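ok so some of you asked what I've been doing since January and the answer is time sync. It's all been time sync. Short thread, because I finally have something working and I want to talk about it!

Our setup in plain words: you have a camera stream at 20 Hz, you have a pose stream coming from somewhere else, and you have finger width coming from a third place. Every one of them stamps its messages with its own idea of "now". The policy we train gets all three and assumes they happened together. They did not happen together.

First version of the tool (I called it Sosby, don't ask) just took the nearest message in each stream and glued them into one row. It looked great in plots. Then Reiko Nagano trained on it and the fingers kept closing a little early, every single time, like they were nervous.

So I spent 12 days blaming the network. It was not the network – it was me, stamping images when they reached my callback instead of when they were exposed. Classic. Tsutomu Imai had even left a comment in the code about it and I had scrolled right past.

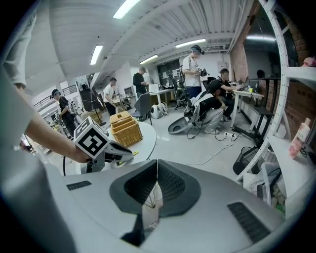 Can't you just measure the delay once and subtract it?

You can if the delay stays put, and ours drifts over a long session, so we re-estimate it for every episode by lining up the speed from the pose stream with the speed we get from the images.

The lining up part is plain old cross-correlation, nothing fancy. Shake the thing for a few seconds at the start, get two wiggly curves, slide one until they match. If the peak is mushy the episode gets flagged and a human looks at it. I tried to be clever about the mushy ones for a while and I'd like those evenings back.

After that we interpolate poses to the image times (slerp for rotation, please, I've seen people average quaternions and call it a day) and leave the images alone. Never resample the images. Sayaka Kaneko and I argued over this for a whole lunch and she was right.

Reiko retrained with the new rows, same settings, same 8 tasks. The early closing is gone on 5 of them and much smaller on the others. I have a theory about the rest and it involves the exposure time changing on us.

Next up is making the flagged-episode viewer less awful. Right now it's one giant plot and a keyboard shortcut only I remember. If you've built one you like, send me screenshots please!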